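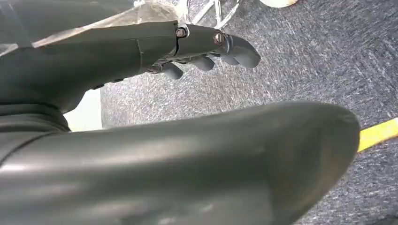 Household Tips: When a Robot Hand Stops, Slips or Will Not Let Go

Most faults reported with household robot hands begin with something small that has come between two moving parts. Drumell Home Services keeps this page for residents and staff who work beside the machines, and it was revised in October after a fault during housekeeping practice. Before any cleaning or inspection, switch off the arm at its base and wait 3 minutes. Look first at the narrow gaps between the finger bases, where thin linkages show through, and remove lint or carpet fiber with a dry, soft brush. Clear plastic sheeting draped over the hand must be kept out of these gaps. A loose fold can be drawn into a joint, and the hand will then stop partway through closing. Faint scuff marks on a finger may be wiped with a damp cloth and need no further action.

The October fault

The arm was practicing the placement of a hotel key card in a wall switch. It closed on the card, reported a good grip, and then continued to push after the card had met resistance. The grip limit had been left at 600 on the controller scale. The correct setting for cards and other thin items is 198. The stop button was pressed by Touran Hassanpour, and there were no injuries. The card was bent at one corner and was replaced.

Freeing a jammed item

Press the stop button first. Do not pull on the item while the arm has power. Once the power is off, support the wrist with one hand and ease the fingers open with the other, starting with the finger that bears on the item. If a finger does not move under light pressure, leave it alone and call the service desk. Oil, soap and kitchen sprays must not be used to loosen a joint.

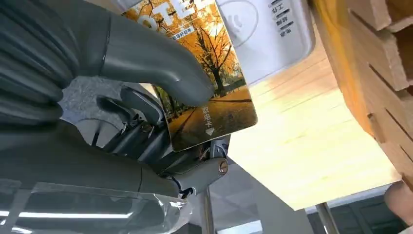
Cards should be presented to the hand the right way up and free of grease. A card that has been handled during cooking is a common cause of slipping, and a wipe with a dry cloth is usually enough. Check the printed direction mark before starting: on the power card, the small white arrow beneath the characters 取电卡 points downward, and that end goes in first. Run the first attempt at 70 percent speed with one person standing at the stop button. Check also that the short black cable at the gripper joint is clear of the card's path.

Reporting

Faults should be written in the Grusura log before the arm is used again. State the grip setting, the item being held and the position of the fingers when the arm was stopped. Questions about grip settings go to Wenjie Ren at the service desk - please have the log entry ready. An arm that has stopped twice for the same fault is to remain switched off until it has been inspected.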